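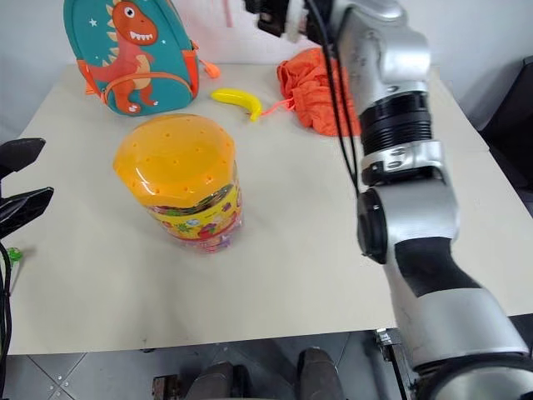
Figure 3. Open-day table at the Clatell workshop, with the two arms, the dinosaur backpack and the other props.

Filed under: Field Reports / Automation in Public
December - Revathi Chacko and Harish Unnithan

4.2 What the visitors were shown

The afternoon demonstration was billed as "packing a school bag". Visitors were told that the two arms would put a set of ordinary things away without help, and the host, Nithin Kurian, repeated the word "ordinary" several times. We are less sure of it. The objects in Figure 3 differ strongly in colour and sit on a plain, pale surface against a whitish wall. A toy banana keeps its shape when gripped. A real one bruises, and a real school bag is seldom found standing upright and waiting.

The crumpled orange fabric bag is the fairest test on the table. Soft cloth has no fixed outline, and a thin cord like the one running from it towards the banana is easily caught. We asked to see this item attempted first. It was attempted last, in 3 of the 14 runs we watched, and Oğuzhan Işık, who was at the controls, stopped two of those before the cloth had left the table. The programme sheet nonetheless gave a single success figure for the whole task, with no breakdown by object.

Nor could we establish how much practice lay behind the show. Kurian spoke of 2000 earlier trials on the Amin software. When we asked whether these used the same backpack, in the same place, he said "mostly". Six people in our group wrote this down, and none of us took it to mean the same thing.

We do not claim the arms cannot do the work. Several of the runs with the banana were quick and tidy - quicker than we had expected. Our complaint is with what a visitor is invited to conclude from them. Section 5 repeats the task with props the hosts had not chosen.

Contact: Revathi Chacko, Sokeditz Reports | © Sokeditz | Back to top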